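Road resurfacing week -- tips for the house and car
Feb 18, 2019

Zikstead residents got the letter in January so you've had fair warning. They're doing the side streets in batches, ours was first. Few things I learned the messy way.

Move the car the night before. Not the morning. Crews were coning off by the time I'd found my keys. Park 2 streets over and leave a gap for the bin lorry.

Shut every window on the road side, trickle vents too. Smell gets into curtains. Bring washing in.

Shoes off at the door, all week. Old towel inside, old doormat outside, bin both after. Tar on carpet: scrape off what you can with a blunt knife, then a dab of white spirit on a cloth. Dab, dont rub. Try a hidden corner first.

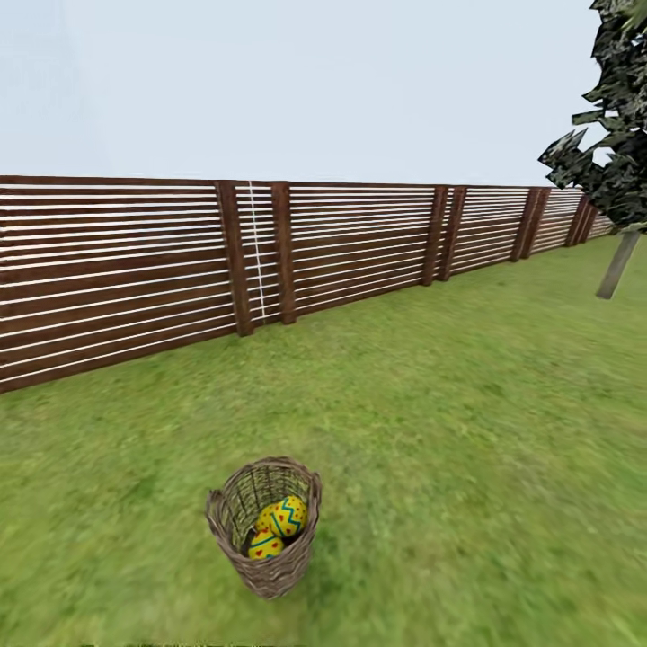 Tar on paintwork -- vegetable oil, leave it 20 minutes, wipe, then warm water and washing up liquid. Might take 3 goes. I used the Tovavari tar remover on the sills and it was fine but pricey, oil did the same job on the car.

Loose chippings. Sweep the drive before you mow or you'll be flinging stones at the windows. Check tyre treads as well, pick them out with an old screwdriver. Keep speed down til they've been back with the sweeper.

Drain covers: have a look once they've gone. Ours was half sealed over. Take a photo, ring the council, quote the scheme number on the letter (ours is 2279, yours may be diffrent). Skullance Road and Abdel Hamid Close are next, no dates yet.

Bins -- put them out at the corner, not the gate. Name or house number on the lid.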